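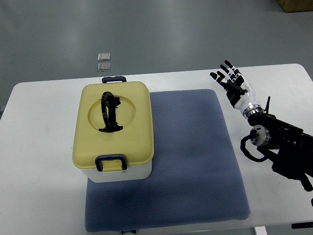
Page last changed 2021-08-08

Bench station budgeting

Bench station budgeting is the planning of money, floor space and staff time for a robot arm and hand that work at a table. The term covers the purchase itself and the costs that follow it for as long as the station is in use. It is applied mainly to small stations in research groups, training centers and product test rooms, where one arm handles household or office objects within reach of a fixed base.

The subject is treated separately from the budgeting of factory cells. A factory cell is normally priced against a known part and a known cycle time. A bench station is bought before all of its tasks are known, and the budget has to leave room for tasks that are added later.

Contents
1 Background
2 Cost groups
2.1 Arm and mounting
2.2 Hand
2.3 Table, mat and floor
2.4 Task objects
2.5 Sensing and computing
3 Labor
4 Consumables and spares
5 Lead times
6 Buying, leasing and sharing
7 Acceptance
8 Common errors
9 See also
10 Notes

Background

Early bench stations were usually put together from equipment already in the building. An arm was moved from another project, a table was found for it, and only the hand was ordered new. Costs were spread over several accounts and seldom added up in one place. The practice of writing a single station budget came later, when groups began to order more than one station at a time and needed the second to match the first.

A planning guide written by Dorottya Lakatos for the Tallesbridge training center is often used as a starting point.[1] It divides the budget into equipment, labor and upkeep, and asks that each line carry the name of the person who will reorder the item. A later worksheet by Genalyn Dela Peña, prepared at Rurnovberg, keeps the same division and adds a column for lead time.[2]

Cost groups

Arm and mounting

The arm is in most cases the largest single purchase. Price follows payload, reach and repeatability, and of these payload is the figure most often set too low. The weight of the hand, the coupling flange and the cable run must be subtracted from the rated payload before the weight of any object is considered. A coupling ring between arm and hand is sometimes supplied with one or the other and sometimes with neither. The quotation should say which.

Mounting may be on the table, on a separate stand or on a wall. A separate stand costs more and takes floor space, but the table can then be replaced or shifted without removing the arm. A stand must be heavy enough, or bolted down, so that fast moves do not shake it. Floor anchors may need approval from the building owner, and the cost of drilling and later repair belongs in the station budget.

Cables are a minor cost with a large effect on reliability. A loop with enough slack for full wrist rotation must be allowed for, along with clips and a spare set of connectors.

Hand

Hands range from two-jaw grippers to hands with several jointed fingers. The jointed kind costs more to buy and more to keep, as each finger joint is a part that can wear. The choice is normally made by listing the tasks that a two-jaw gripper cannot do. Folding handles, latches and lids with a raised rim are typical entries on such a list. If fewer than three tasks on the list need a jointed hand, the Lakatos guide advises buying the simpler one first and holding the difference in reserve.

Left and right hands are usually separate part numbers. A station that may later be expanded to two arms should be budgeted with this in mind, as a spare right hand does not serve a left arm.

Table, mat and floor

A plain table with a flat top is sufficient for most work. The points to check are height, stiffness and surface finish. A light, even color is often specified to make objects easier to separate from the background in camera views. Rounded corners are preferred where people pass close by.

A padded or textured mat is placed on the table to keep objects from sliding and to soften contact when a finger reaches too low. Mats wear and wrinkle, and a wrinkled mat changes the height of whatever stands on it. Dela Peña's worksheet treats the mat as a consumable and calls for two to be held in stock for each station. 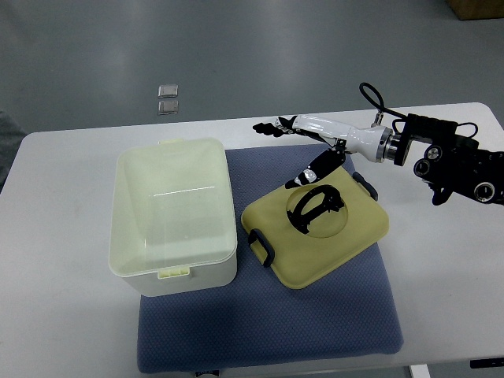

Table and mat should be ordered as a pair, or at least measured as one. A mat that is wider than the clear area of the table will hang over an edge and be pulled out of place by passing clothing. One that is too small leaves larger containers standing half on the mat and half on the bare top, with a slight tilt that may or may not matter to the task. Where the tilt does matter, the budget should name a mat size taken from the largest object on the task list plus a margin on each side for the hand.

Floor space is charged in some buildings and free in others. Even where it is free, the plan should show the table, the arm base, the full reach of the arm and a place for a person to stand clear of that reach. Markers on the floor are a cheap way to return a table to the same position after cleaning.

Task objects

Task objects are the things the robot handles. For household work these are ordinary goods such as storage boxes, lids, cups and cloths, bought at retail. The unit price is low, and for this reason the line is often left out of early budgets. It grows with the number of variants. The Naqvi project began with 30 objects and held 116 at its first stock check, most of them containers bought in more than one color or size.[3]

Three points recur in guidance on this line:

Retail goods change without notice. A box with clip latches may be sold a season later with a different clip. Where tests must be repeatable, all copies should be bought in one order.

Moving parts fail first. Latches, hinges and folding handles loosen under repeated use. Containers with such parts should be bought in greater number than plain ones.

Lids and bases are to be stored together. A lid that has been separated from its box counts as a lost set unless the maker sells lids alone.

Sensing and computing

Cameras, mounts, lighting and a computer are priced together. Lighting is frequently forgotten. A glossy floor or tabletop can reflect a ceiling lamp into a camera, and diffusers or a second lamp may be needed after the first trials. Storage for recorded video should be priced per month of operation and set against the planned number of working hours.

Labor

Labor is commonly the largest total cost over the life of a station, though it appears on no quotation. It is made up of setup, daily operation, resetting of objects between runs, and repair. Resetting is the part most often underestimated. In a task where a lid is to be removed from a box or put back on it, a person may spend as long returning the parts to their start positions as the arm spends on the task.

Training should be entered as a separate line. At Tallesbridge, new operators are given paid time on an idle station before being assigned to a working one, and the hours are charged to the station's own budget – a rule that has been copied elsewhere.

Consumables and spares

A basic spares list holds fingertip covers or complete fingers, one set of hand fasteners, a wrist cable, a mat, and copies of the task objects in current use. Some makers sell spares only as kits. The kit price should be compared with the price of a returned-unit repair, including shipping both ways and the days lost.

For small stations the Rurnovberg worksheet sets a minimum spares reserve of $2,000, to be held from the day of delivery and refilled when drawn on. The sum is meant for parts alone and is not to be used for task objects.

Lead times

Arms and hands are seldom delivered together. The longer lead time decides the start date, and staff hired to match the shorter one will wait. The usual method is to place the order for the slower item first and release the order for the faster one once a shipping date has been confirmed. Tables, mats and task objects can be bought in the gap, and packing cartons should be kept until acceptance is complete in case a unit has to go back.

Budgets that must be spent by the end of a fiscal year are a special case. An order placed in May for a June year end will often miss it. Part payment on order is possible with some suppliers but should be cleared with the purchasing office beforehand.

Buying, leasing and sharing

Purchase is the normal route for stations that will run for several years. Leasing is offered for arms more often than for hands, and a lease may forbid drilling, repainting or third-party tools on the flange. The Notwood shared workshop uses a third arrangement, in which member groups book time on common stations and supply their own task objects. Shared use lowers the entry cost. It also brings a changeover cost, as mats, objects and camera positions must be set again for each group.

Acceptance

An acceptance test is agreed with the supplier before the order is placed. It should use the buyer's own objects on the buyer's own table. A typical test asks the arm to reach the four corners of the work area and to hold the heaviest object at full extension, and asks the hand to open and close each finger through its range. Final payment is tied to the result. Failures found during the test are logged by part number and kept with the purchase file.

Common errors

– Rated payload read as usable payload
– Hand ordered without a matching coupling ring
– No mat in stock when the first one wears out
– Task objects charged to petty cash and never counted
– Resetting time left out of labor
– Floor plan drawn for the arm at rest

See also

Payload allowance
Tool flange
Spare parts planning
Total cost of ownership
Workcell layout

Notes

[1] Lakatos, Dorottya. Planning a Bench Station. Tallesbridge training center, internal guide, second version.
[2] Dela Peña, Genalyn. Station Worksheet with Lead Times. Rurnovberg.
[3] Naqvi project, stock list, first check.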